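Rendon table board and the long Skoletti tray, quick review

Posted by Ye-rin Ryu

Had the Rendon board long enough now to have opinions, so writing them down before I forget. Short version: good board, dull board, buy it if your table is annoying you. The tray I like more than the board.

What I wanted. A plain white surface to go on top of the wood table. Our table is light wood with a grain that shows in everything, and small stuff gets lost on it. Also it picks up every pen mark. Didn't want a cloth (wrinkles). Didn't want to paint a perfectly good table. So, a board.

Paid $91 for it at the Carlow store. Carried it home myself, which I don't recommend. It's not heavy, just big and awkward, and the corners hit every door frame in the building. One corner has a small ding now. My fault.

Size. Measure first!! I measured the table and then ordered by eye anyway. It covers most of the top but leaves a strip of bare wood along the back, where the hole is. I've stopped minding. I run a cord through there sometimes, so full coverage would have been worse for me. If you want edge to edge, go up a size.

Surface. White all the way across, no pattern, no logo. Easy on the eyes in daylight, a bit much under a strong lamp at 10 pm. Pencil wipes off. Ballpoint wipes off if you get it fast. Coffee ring, two wipes and some dish soap. Red marker did not come off, there's a pink spot near the front and I've made peace with it.

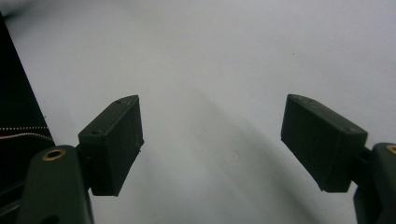
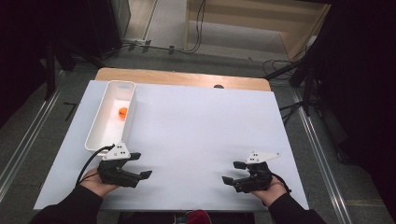 Page last changed: November, 9:15 p.m.

Does it slide. Yes, a little. If you lean on one side the other side wants to creep. I put four bits of shelf liner under it and it stopped. Rendon should put something in the box for this -- a few rubber dots would cost them nothing. The box had a leaflet in it and nothing else, and the leaflet was for a shelf.

Now the tray. Skoletti, long one, white plastic. Raised walls, rounded corners. I keep it on the left, running front to back. It's for whatever rolls. An orange ball in there shows up from across the room, which on bare wood I can't say -- orange and wood are too close. White on white I thought would look silly but it's fine, you can see the walls well enough not to knock them with your wrist.

Walls are the right height for me. Tall enough that a ball stays put when somebody bumps the table, low enough to reach in without looking. Rounded corners mean you can wipe it in one go, no crumbs packed in. It scratches though. Fine scratches on the bottom after the first week, only see them when it's tilted to the light.

Aparecida Bragança has the Pasaribu tray, the same idea but with square corners, and we swapped for a month. Hers is stiffer. Mine's easier to clean. She gave mine back without a fight so I guess she prefers hers. Niether of us would pay more than we did.

Things I'd change
Grip on the underside of the board
A matte version, maybe a very light gray
A tray lid, sold seperately is fine

Store page for the board had 334 reviews last I looked and a lot of them complain about warping. Mine hasn't. I do keep it flat and away from the radiator. If I see a bend I'll come back and edit.

Board 4 out of 5. Tray 4.5. Would buy the tray again tomorrow, the board probably in the bigger size.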